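Pile fabric

Pile fabric is a textile in which extra yarns or fibers stand out from a ground cloth, forming a raised surface. The pile may be left as closed loops, as in terry, or cut to form separate tufts, as in velvet. Woven, knitted and tufted methods are all in commercial use. The main purposes of a pile are to increase surface area, trap air and change how the cloth feels against the skin.

Structure

A woven warp-pile cloth has two sets of warp yarns. The ground warp is held under high tension and interlaces with the weft to form the base. The pile warp is fed at low tension and supplies the loops. In three-pick terry, two picks are inserted a short distance from the edge of the cloth, and the third is beaten up together with them. The slack pile warp is pushed forward and rises as a loop. 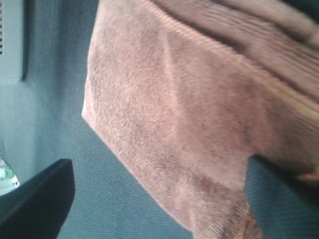
Loop height depends on the gap left before the full beat-up and on the feed rate of the pile warp. A six-pick repeat is possible but uncommon. Weft-pile cloths, such as corduroy and velveteen, are made with long weft floats that are cut after weaving.

Knitted pile is produced by feeding a second yarn over a raised sinker. Knitted cloth stretches more than woven cloth of the same weight, and its loops are more easily pulled out of place.

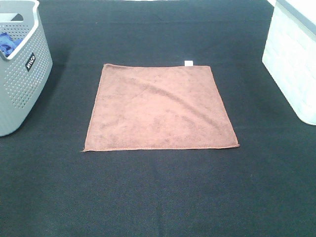
A square microfiber towel with a stitched hem.

Absorbency

Liquid is held in the spaces between yarns and, in cotton, within the fibers themselves. Polyester absorbs very little water into the fiber -- a microfiber cloth depends almost entirely on the narrow channels between filaments. Low-twist yarns generally take up water faster than tightly twisted ones but wear sooner.

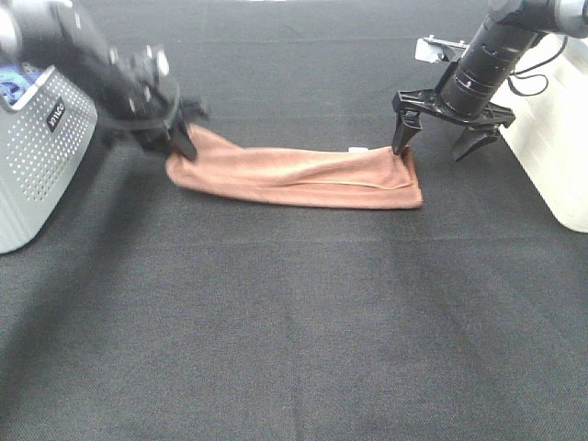 Finishing agents also affect the result. Cationic softeners leave a thin coating that can slow wetting, and new cloth may need several launderings before it reaches its normal rate of uptake.

Testing

Samples are conditioned before weighing, and pile is assessed for height, density and resistance to pulling. In the Lostton trial series, 113 samples were drawn from 856 production lots at the Gindau and Rarau mills. Loop pulls were the most frequent fault recorded, followed by uneven pile height.
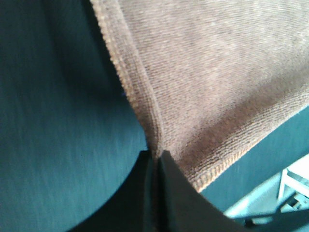
Textile Reference Desk, Wijaya
Revised March 19, 2020

Care

Looped pile should be kept away from hooks and open zippers during washing. A pulled loop in a woven terry can be trimmed level with the surface, as the ground weave is not cut. Tumble drying raises the pile, while line drying tends to leave it flatter and stiffer. Cut pile is more easily crushed and is usually steamed from the back.

See also: Chenille; Corduroy; Terry; Velvet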